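Marker cube tracking drops out when two grippers share a table

Geum board > Software > Perception and calibration

pelican_drift
Evening all. Bit of a long one, sorry.

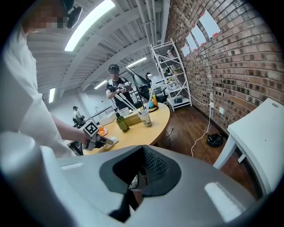
So we've got several people with hand-held grippers working the same round table, and I'm trying to get clean trajectories out of it for training. One person goes for the napkin, someone else is waiting for their turn on the other side, and my tracker has to keep everybody's cube straight. Mostly it does! But every so often the pose of one cube flips over, sits there for 14 frames and then pops back as if nothing happened. The fingers end up pointing at the ceiling in the replay and the policy learns some very odd wrist habits.

I'm using the stock Fostum tracker with the default dictionary. Exposure is on auto. I've tried turning the smoothing up but then the grasp goes mushy and closes late. Anyone been here?

tinsnips
Classic flip. If you can only see one face of the cube nearly square on, there are two poses that fit the corners almost equally well and the solver picks whichever it fancies that frame. Are you solving per marker or for the whole cube? Fostum does per marker unless you tell it otherwise, it's a tick box in the rig file (cube_as_body or something like it, I'm not at my desk).

pelican_drift
Per marker, then, as I've never touched that box. Will try it on Friday.

Gondora_fan
I'd look at your exposure first. Fluorescent tubes overhead and auto exposure is asking for trouble, the white bits of the cube bloom and your corners wander by a pixel or two. Lock it. We locked ours at 5 ms and had hardly any flips after that.

tinsnips
Corner noise makes it worse, sure, but locking exposure won't fix the ambiguity. You'll get fewer flips and then be more surprised by the ones that are left.

Gondora_fan
Fewer flips is what he asked for?

Nam-gil Yeo
I'd go at it from the other end and stop leaning on the cubes. Run visual-inertial odometry from the camera on each gripper and keep the cube for tying the grippers into one shared frame at the start of the take. You've got brick, ceiling beams and shelving full of bits and bobs, so there's loads for a feature tracker to hang on to. Plain white rooms are where it falls over.

One thing to watch though, people. If someone walks about close to the lens the odometry starts believing them instead of the wall. Mask them out before you extract features.

tinsnips
Don't agree, I'm afraid. VIO drifts, and on a tabletop job a centimetre is the difference between picking up the napkin and patting it. I'd keep the cube in as a measurement all the way through and just gate it properly. Throw out anything that's rotated further since the last frame than a wrist could manage.

Nam-gil Yeo
Gating is fine by me. I only meant it shouldn't be the sole source. Feed both into the filter and let the cube pull the drift back.

marrowbone
Quick one from someone who's been bitten: check the IDs on your cubes don't overlap. We printed two from the same sheet in January and spent ages blaming the solver. Drenonero has a little script that lists duplicates across rig files, takes no time to run.

pelican_drift
Ooh. IDs are fine, I've just looked, but thank you, I'd never have thought of it.

pelican_drift
Right, results. I re-ran 3,000 frames of an old take. Turning on the whole-cube solve got rid of most of it (cheers tinsnips). What's left is all in bits where a hand or the gripper body hides every face but one, so I've put the gate in as well, and the replay looks sane now, apart from a small wobble when somebody reaches across. Haven't tried locked exposure yet as that needs new takes.

Gondora_fan
Do try it. I'll keep saying it until you do.

Nam-gil Yeo
How long is the gate holding on for when the cube goes missing? If you're just repeating the last pose you'll want to mark those frames so they don't go into training as a dead-still hand.

pelican_drift
Ah. It is just repeating the last pose. Off to fix that, then I'll have a go at the odometry over the weekend and post the config.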